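Search this forum
Search

We use cookies to keep you logged in and remember your settings. Accept | Manage

Chopsticks and spoons all in one holder – yes or no?

tablecloth_tess
Had everything tipped out on the dining table this arvo and I'm stuck. My holder is the white plastic kind with round holes, and for years it's all gone in together, chopsticks, spoons, the lot. I reach in for a pair and come out with two that don't match, every time!
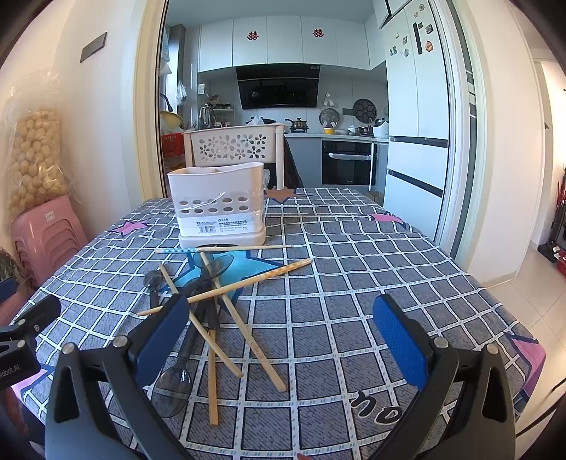

Re: Chopsticks and spoons all in one holder

gerardo_galang
Holes are good, they let the air through. But I'd pull the spoons out. Those dark see-through ones have big bowls and they hog all the room at the top. Mine live in a drawer and I've never missed them in the holder.

Jiltine401
Disagree with Gerardo, sorry. Spoons in a drawer means opening a drawer with wet hands. Keep them in, bowls up, chopsticks down the other side. I'd worry more about odd chopsticks – one of yours has a blue dotted tip and I can't see its mate anywhere. Is it in the dishwasher?

tablecloth_tess
No dishwasher here, only me. I reckon the mate went out with the scraps back in April. I like the blue one though, so it's staying.

ronaldo_l
Wooden ones get replaced once a year at our place, whether they look fine or not. Buy a big pack all the same colour and the matching problem goes away. Mum has the Velton ones and is very happy with them.

gerardo_galang
Once a year is a waste, Ronaldo. Dry them properly and stand them tips up. Mine are way older than that.

Jiltine401
Tips up? So everyone's fingers go all over the eating end? No thanks.

tablecloth_tess
Ok, spoons are in the drawer for a week as a trial. Tips up or down you two can sort out between yourselves :)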